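Sagging wheelchair backrest: can I replace just the fabric?

Posted by Catinca Buzatu

Hi everyone! My aunt is coming to stay with us in November and we're getting a manual wheelchair ready for her. The wheels roll beautifully and I'm so happy with it, but the back sling has gone soft and she says she slumps after an hour. Can I swap only the fabric, or does it have to be a whole new back? I own a drill and plenty of patience. Also, does anyone have tips for getting a folding chair over a door sill?

Ileana Gavrilă

Yes, you can, and it's a great afternoon project! Take the old sling off first and use it as your pattern, but measure the width at the posts and not across the fabric, as old fabric stretches. I made my first one 2 cm too wide and had to do it all over again. Mark every screw hole before you cut anything.

Upholstery canvas is lovely to work with, and so is heavy denim if you double it. Fold the side hems twice and sew them with polyester thread (cotton rots!). I got mine from Kudesmont, who sell it on 200 meter spools, so I'm set for life. Put the screws in by hand at first, all of them loosely, then tighten from the top down. Fold and unfold the chair a few times before anyone sits in it. 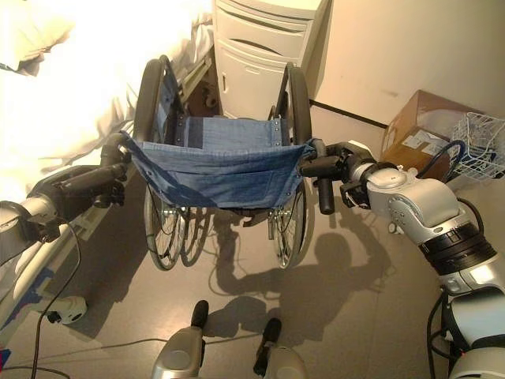
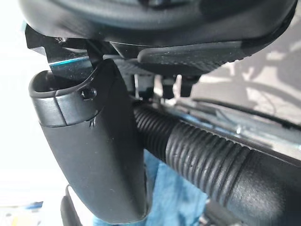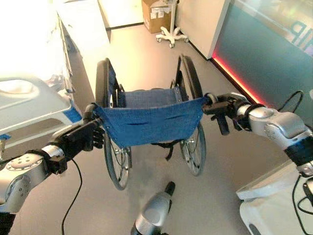 Blue sling back, first and last photos.

For the sill, turn the chair around and go over backward, big wheels first. It feels odd the first time and then you'll never do it any other way!

Sebastian Preda

try a cushion first

Botond Kun

Seconding the canvas! If your aunt slumps even with a tight sling, look at an adjustable strap back too. It's a set of wide hook and loop straps under a padded cover, and you can snug up the lower ones and leave the shoulder ones looser. I paid 29 for a used one and my dad sits so much better for it. Check her weight against the chair's label while you're at it, mine is rated for 100 kg. And please ask her therapist if she has one, they love this stuff and will often come and look.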